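How Robots Learn from Examples

Think about how you learned to tie your shoes. Somebody probably told you the steps, but words were only part of it. You watched another person's hands, you tried it, you got a knot in the wrong place, and you tried again. After enough tries your fingers knew what to do.

Many robots learn in a similar way. A programmer could write down a rule for every tiny movement, and for some jobs that works well. A machine that puts caps on bottles all day can follow the same rules each time, since every bottle is the same. A home is different. Cups get left in new places and towels are never crumpled the same way twice. Writing a rule for every crumple would take forever.

So instead of rules, the robot gets examples. One example is a recording of a job being done from start to finish. Engineers call it a demonstration.

Who makes the examples?

People do. At a workshop in Clostton, a team works on a project named Painemal. The people on the team don't wear robot suits or sit at big control desks. They hold a gripper in the hand, a tool with two black fingers that open and close. A camera rides on the tool and looks out past the fingers, so it records what a robot would see if the robot were doing the job.

The jobs are ordinary ones. Pull out a wipe. Move a toy across a table. Put a lid on a box. Each job is done over and over.
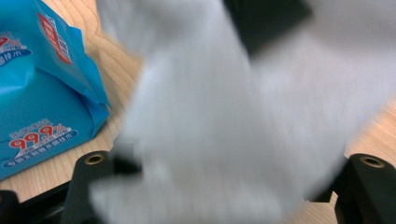

Malou Hallgrímsson plans the jobs for the team. She says soft things take the most practice. A block keeps its shape when you pick it up, but cloth and tissue bend, swing and fold over themselves. The learning system needs to see many different bends before it can make a good guess about the next one.

What is in an example?

There are two main parts. The first part is the pictures from the camera, many of them every second, like the pages of a flip book. The second part is the movement: where the gripper went, how it tilted, and how wide the fingers were open. The computer lines up the two parts so that each picture goes with a movement.

Then comes the learning. The computer program looks at a picture and guesses which movement should come next. It checks its guess against what the person did. If the guess was wrong, the program changes itself a little and tries another one. It does this again and again until its guesses get better. This step is called training.

How many examples does it take?

More than you might expect. The Painemal team has saved 3,578 examples so far. They come from 32 different jobs. A person works for 10 minutes at a time and then takes a break – tired hands get sloppy, and the robot would learn the sloppy moves too.

The team also changes things between tries. They may turn an object, slide it to a new spot, or trade it for one of another color. If a toy always sat in the same place, the program might only learn to reach for that place. Move the toy a little to the left and the robot would grab air.

Some jobs need two grippers. One can hold a box still while the other opens the lid, the way you hold a jar with one hand and twist with the other. Both grippers have to be recorded together, and their clocks must match.

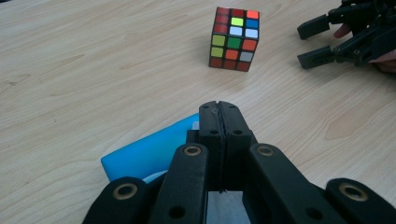 After a group of examples is finished, somebody at the Nerkivport office watches them on a screen. Mistakes are marked. A dropped object doesn't always mean the recording gets thrown away. If the person picked it up again and finished, it can show a robot how to fix a mistake.

Try it yourself

You need a friend, a pair of kitchen tongs, a sock and a bowl.

1. Put the sock on a table and the bowl next to it.
2. Use the tongs to move the sock into the bowl. Your friend watches and says nothing.
3. Crumple the sock a new way and put it in a new spot. Do this 8 times.
4. Now your friend takes the tongs and has a turn.

Ask your friend which of your tries helped the most. Then try it with something stiff, like a wooden spoon, and see if you hold the tongs differently.

Words to know

Gripper: the part of a robot, or a tool held in the hand, that grabs things.
Demonstration: a recording of a job being done, used as an example.
Training: the step where a computer program uses examples to get better at guessing what to do.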